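4.2 뚜껑 응축수와 찐빵 표면의 얼룩

찐빵 연구를 하면서 우리가 가장 즐겁게 매달린 주제가 바로 껍질이다. 속의 기공 구조는 선행 연구가 꽤 쌓여 있지만, 먹는 사람이 제일 먼저 마주하는 매끈한 표면은 이상할 만큼 관심을 받지 못했다. 이 절에서는 가정용 찜기에서 뚜껑 안쪽에 맺힌 물이 표면에 어떤 흔적을 남기는지 살펴본다. 기구의 일반적인 모습은 그림 2에 실었다.

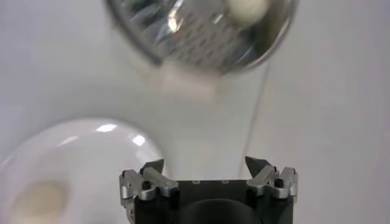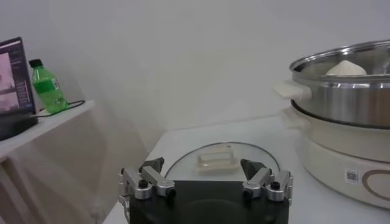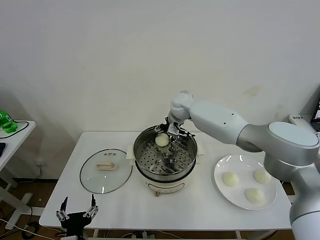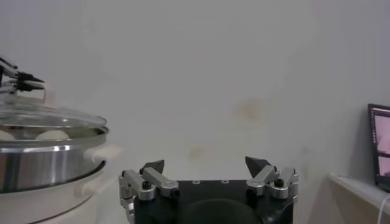

그림 2. 두 번째 사진은 흰 탁자 위의 둥근 유리 냄비 뚜껑, 세 번째 사진은 스테인리스 찜 냄비의 타공판에 놓인 흰 찐빵.

뚜껑에서 떨어진 물방울은 왜 찐빵 표면에 반투명한 얼룩을 남기는가?

물방울이 닿은 자리에서는 전분이 주변보다 물을 많이 머금은 채 호화되고, 껍질 바로 밑의 잔 기포가 꺼지면서 빛의 산란이 줄어든다. 희게 보이던 부분이 누르스름하고 비치는 색으로 바뀌는 것은 이 때문이며, 색소나 오염과는 관계가 없다.

이 설명 자체는 제빵 현장에서 오래전부터 통용되어 왔다. 우리가 궁금했던 것은 시점이다. 같은 크기의 물방울이라도 반죽이 아직 말랑할 때 떨어지는 것과 껍질이 굳은 뒤에 떨어지는 것은 결과가 전혀 다를 수 있다. 반죽은 중력분 브랜드 Sial 한 가지로 통일하고, 물과 효모, 설탕, 소금만 더했다. 유지를 넣으면 표면이 물을 튕겨 내어 비교가 어려워지므로 이번에는 뺐다. 성형과 2차 발효는 석아린이 처음부터 끝까지 맡았는데, 손이 바뀌면 표면 장력이 눈에 띄게 달라진다는 것을 예비 실험에서 톡톡히 배웠기 때문이다.

조건은 뚜껑 처리에 따라 나누었다. 아무것도 하지 않은 뚜껑, 면포로 감싼 뚜껑, 한쪽으로 기울여 물이 가장자리로 흐르게 한 뚜껑, 그리고 대나무 뚜껑이다. 이 4가지 조건에서 쪄 낸 찐빵은 모두 200개가 넘는다. 얼룩의 판정은 조건을 모르는 Elsa Løken과 Kamran Rana가 각자 따로 했고, 의견이 갈린 표본은 단면을 잘라 껍질 아래 기포층을 확인한 다음 다시 정했다.

결과는 기대 이상으로 선명했다! 면포로 감싼 뚜껑에서는 얼룩이 거의 나타나지 않았고, 나타나더라도 면포가 흠뻑 젖은 뒤 연달아 찐 판에 몰려 있었다. 대나무 뚜껑도 비슷했지만 판과 판 사이에 말려 주지 않으면 효과가 금세 약해졌다. 기울인 뚜껑은 흥미로운 중간값을 보였다. 가운데 놓인 찐빵은 깨끗한데 낮은 쪽 벽에 붙은 찐빵에는 길쭉한 얼룩이 생겼다. 물이 사라진 것이 아니라 자리를 옮긴 셈이며, 그 길을 얼룩의 모양만으로 거꾸로 짚어 낼 수 있다는 점이 우리에게는 무척 반가운 발견이었다.

시점의 효과는 더 재미있다. 찌기 시작한 직후에 떨어진 물은 넓게 퍼져 옅은 자국을 남기고, 껍질이 막 자리를 잡는 무렵에 떨어진 물은 작고 오목하며 짙은 자국을 남긴다. 9분을 넘긴 뒤에는 같은 양의 물을 스포이트로 떨어뜨려도 표면이 잠시 번들거리다가 식으면서 대체로 원래 색으로 돌아왔다. 껍질의 단백질 망이 이미 굳어 기포가 버텨 주는 것으로 해석하지만, 미세 구조 관찰이 뒤따라야 확실히 말할 수 있다.

불을 끈 뒤의 처리도 빼놓을 수 없다. 뚜껑을 곧바로 활짝 열면 급격한 온도 차로 표면이 쪼그라드는 표본이 나왔고, 이 주름이 얼룩과 겹치면 판정이 몹시 까다로워졌다. 뚜껑을 살짝만 열어 2분 동안 두었다가 꺼내니 주름이 뚜렷이 줄었다. 다만 뚜껑을 여는 동작에서 고인 물이 한꺼번에 쏟아지는 일이 있어, 이후의 모든 판에서는 뚜껑을 수평으로 들어 옆으로 뺀 다음 세우도록 절차를 고쳤다. 고치기 전에 얻은 표본은 분석에서 제외하고 부록에 따로 실었다.

우리 결과를 업소용 다단 찜기에 그대로 옮기기는 어렵다. 다단 찜기에서는 위층 바닥이 아래층의 천장 노릇을 하고, 반죽에서 빠져나온 당과 전분이 응축수에 섞여 떨어진다. 맹물과는 점도도 색도 다르다. Divya Subramaniam이 예비로 모은 아래층 표본에서는 얼룩 둘레에 얇은 갈색 테가 보였는데, 단층 찜기에서는 한 번도 만나지 못한 모양이다. 이 테의 성분 분석은 5절에서 다룬다.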